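Budget for the bench before the arm

Every January the same kind of spreadsheet goes round in firms like ours. It has a line for the robot arm, a line for the gripper, a line called "integration" and a line called "contingency". The first line is very exact, down to the pence, because it came from a quote. The others are round numbers. I have filled in this sheet more than once, and I now think it is laid out the wrong way up.

My argument is simple. If a small company wants machines that can handle ordinary objects, the money should go first on the workplace and on the hours of the people who will show the machine what to do. The arm should be bought last, and often it should be bought a year later than planned.

I came to this view through the project we called Istum. The aim was modest. We wanted to pick up light, easily crushed items, sort them and stack them. We got approval for two arms, and we bought both in the same order, as the supplier offered better terms on a pair. The arms arrived on time. They then sat on their pallets while we found out that the room did not have the right sockets, that the bench we had chosen moved when you leaned on it, and that we had no plan for where the cables would run. One arm was working by the spring. The other was still wrapped when the first service payment on it fell due.

None of that was the supplier's fault. Sarantis sold us what we asked for, and their engineer was patient with us. We had asked for the wrong things in the wrong order.

What should have come first was the table. I mean that in the plainest sense. A table that does not move, with a rigid frame round it that you can bolt things to, costs very little next to an arm. It will still be in use when the arm has been replaced. The same goes for lighting you can control, a floor where cables can be kept out of people's way, and enough space to walk behind the bench. These things are dull to ask for. They look like furniture, and in many firms they fall under a different budget held by a different person, so they get left out of the equipment request and then have to be begged for afterwards.

The next thing to pay for is people's time. A good deal of handling work is now taught by demonstration. Someone does the job with hand-held grippers, the movements are recorded, and the recordings are used to train the software. You do not need an arm in the building to start. You need a bench, a pair of grippers, something to record with, and a person who is willing to do the same small task again and again with care.

That last item is the one I see missing most often. In our first plan for Hukura, the project that followed Istum, the demonstration work was costed at nothing. The reasoning was that staff would fit it in between other duties. I signed that plan, so I am not pointing at anyone else. What we learnt is that a person can do good demonstrations for a limited stretch, and after that the movements get sloppy. They start to hurry. They knock things over and pick them up in a way that they would never have chosen at the start of the day. We settled on sessions of 30 minutes with a proper break after each, and two people taking turns. Once you write that down honestly it is a real cost, and it belongs on the sheet with a number beside it.

There is also the resetting. Every demonstration has to begin with the objects put back, and putting them back takes time. When we planned for 100 good recordings of a task, we allowed for the time each recording took and forgot the time between them. The gap was longer than the recording. Anyone who has run a shop floor would have seen this at once, and I have run one, so I have no excuse.

Then there are the things you handle. They get crushed, dropped and worn. They are cheap, and because they are cheap they are left off the request, and then somebody ends up buying them on their own card and claiming it back. Put in a line for consumables.

I know the case on the other side. The strongest version goes like this: money approved this year may not be there next year, so you buy the big item while you can. I have every sympathy with that. Most of us have watched a budget vanish over a summer. But it is an argument about how budgets are run, and the cure is to ask for staged approval from the start. We did this with Hukura on the second attempt. The request had 3 stages, each with its own sum and its own test for moving on, and the arm was in the last of them. The finance side liked it better than anything we had sent them before. They could stop it if it went badly, and so they were less nervous about starting it.

A second objection is that a bench and some grippers do not look like automation. Directors want to be shown a robot. A visiting customer wants to be shown a robot too. I accept that this matters in some firms, and that a manager who has promised a robot may feel foolish walking people past a table.
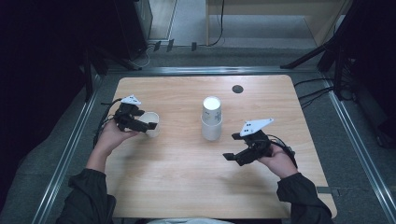
I would still walk them past the table. Stacking paper cups looks like a children's game until you try to do it with a gripper in each hand. You lose most of the feeling in your fingers. You have to decide how hard to squeeze something that gives way, and at what angle to bring one cup down over another. A director who spends a few minutes at it goes away with a much better idea of what the money is for, and of why a task that looks easy may be a poor choice for a first project. I have had more useful budget conversations at the bench than in any meeting room.

It also helps you to buy the right arm when the time comes. Before we had done any demonstrations, our specification was a guess with figures attached. We asked for more reach than we needed and more payload than we could ever use, on the principle that it was safer to have it. After some weeks of recordings we knew how far the hands travelled, how often both were needed at once, and where things got in each other's way. The specification we then sent out was shorter and the quotes that came back were lower. Erano, who had lost to Sarantis the first time, offered a smaller model that would not have met our original list at all. It met the new one with room to spare.

I would add a word on leasing, as people ask. It can be sensible for the arm. I would not lease the bench, the frame or the grippers. You will want to drill holes in the first two and you will break parts of the third, and a lease is no place for either. Buy spare fingers for the grippers in the same order. The delivery time on a small moulded part can be as long as the delivery time on the whole unit, and a project that has stopped for want of a finger still has its wages to pay.

There are cases where none of this applies. If you are moving identical boxes from one fixed point to another, the old way of doing things works well. Get a quote from a firm that has done it many times, buy the arm and the installation together, and do not let anyone talk you into a training project. My advice is for the other kind of work, where the objects vary or bend or arrive at odd angles, and where the supplier's own salesman goes a little quiet when you describe it.

For that kind of work, I would ask anyone now drafting a request for next year to try one thing. Take the sheet you have and move the arm to the bottom. Put the room at the top, then the bench and frame, then the grippers and recording equipment, then the hours, with breaks and resetting included, then the consumables and spares. Fill in each line from a quote or from a timed trial — a morning is enough for a first trial. Leave the arm as a range until the rest is done.

Our own request for next year is in that order. The total is smaller than the last one, and the largest single line in it is wages. I expect to be asked about that line, and I have the session records ready to bring with me.

Oct 16, 2019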